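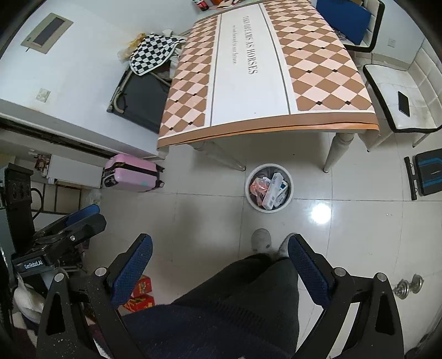 Dining table with a diamond-pattern cloth

Delete Multiple Rows with Checkboxes in PHP and MySQL

Deleting records one at a time is slow when a table gets long. In this tutorial we will add a checkbox to each row and remove all the checked rows with a single button. I used this on the Zupan product list, which had 1128 rows after the July import.

You need a table named products with an id column set as the primary key. Back it up before you test.

Step 1. Open list.php and put the whole HTML table inside a form. Set the method to post and the action to delete.php.

Step 2. In the loop that prints the rows, add a checkbox named ids[] with the row id as its value. The square brackets make PHP receive the values as an array.

Step 3. In delete.php, check that $_POST['ids'] is set and is an array. If it isn't, redirect to list.php and exit.

Step 4. Run every value through intval, then build one question mark per id:

$marks = implode(',', array_fill(0, count($ids), '?'));

Step 5. Prepare and run the query with PDO:

$stmt = $db->prepare("DELETE FROM products WHERE id IN ($marks)");
$stmt->execute($ids);

Step 6. Redirect back to list.php.

If only one row is deleted, look at the checkbox name again. The brackets are probably missing.

Posted by Murray Ouellet, 17 October 2020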